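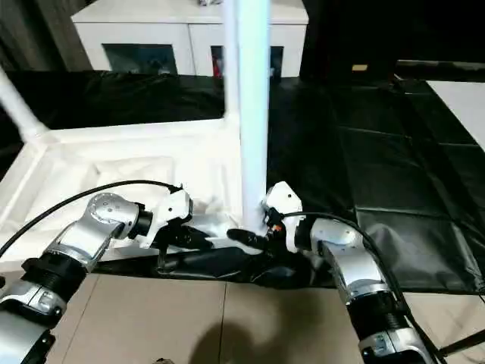
# The woman who writes the leaflet in the box

Feb 9, 2019

She asked me not to print her name, and I agreed. She lives in Histdale, in an apartment above a bakery, and for most of her working life she has written assembly instructions. Coat stands, shelves, bed frames, garden chairs. By her own count she has made 400 leaflets, and she keeps one copy of each in boxes under her bed.

We spoke in her kitchen for a whole afternoon. I had prepared my questions on paper, and I used only a few of them.

She did not plan this work. She studied languages and came to Indport to translate letters for a furniture importer called Kidus. In July of her first year, a shipment of tables arrived and the leaflet was missing a page. "My boss put a table on the floor of the office and told me to build it and write down what I did," she said. "I needed the whole day. I built it wrong two times, and I wrote down the mistakes also. He liked the mistakes the most."

After this she received a desk next to the warehouse and a small toolbox. She still owns the screwdriver from it.

I wanted to know what makes a leaflet bad. She thought for a long time before answering. "The person who wrote it already knows the end," she said. "He says 'attach the panel,' and for him there is one panel. You are on your knees on the carpet and you have four of them. They look the same to you, and they should look the same to him too, but he has forgotten how it was."

She has a method. She never writes from the drawings. She opens the box alone, with no help from the factory, and she speaks aloud while she works. Every time she says "hm," she makes a mark. Later, she goes back to the marks. The first draft for a wardrobe was once 70 pages long, and her boss laughed until he had to sit down. The printed one had 20.
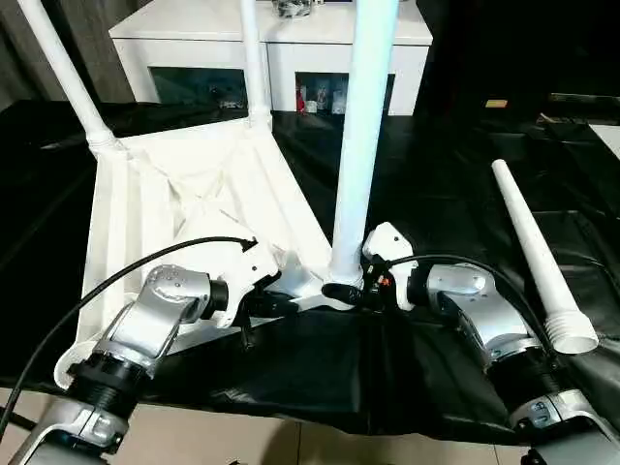

*A partly assembled white stand on a black plastic sheet.*

Poles and stands are harder than people believe, in her opinion. A bookshelf tells you quickly where is the top. With a pole you can work for a long time with a wrong idea in your head. She likes to begin such a leaflet with the base and to say early which end of the pole is the lower one. "Some colleagues put this in step five," she said. She did not say anything more about the colleagues.

We talked also about words and pictures. Kidus wanted at one time to remove all the text, to save money on translation. She was against it, and she lost. For three years she worked only with an illustrator and an eraser. "I learned a lot, I must admit. An arrow is a verb. But how do you draw 'not too tight'? We tried a crying man. Customers wrote to ask why the man was crying."

The text came back when Kidus changed to another printer, Shaikh, which could fold a larger sheet for the same price. She is still grateful for this larger sheet. She showed me how it opens, first to the left and then down, so that the list of parts stays visible next to the steps.

Does anyone thank her? She laughed at this. In all these years she got some 100 letters, and most were complaints about missing screws – a matter for the packing department. One letter she keeps on the refrigerator. A father wrote that he and his daughter built her bed in one evening and did not argue. He did not mention the leaflet at all.

She works less now, three mornings in the week. The importer sends her the boxes by van and a neighbor helps to carry them up the stairs. At home she follows every leaflet to the last step, including those she wrote herself. Last winter she found an error in one of them, a washer that appears in the list and is never used.

"I wrote to the company," she said. "I have no answer yet."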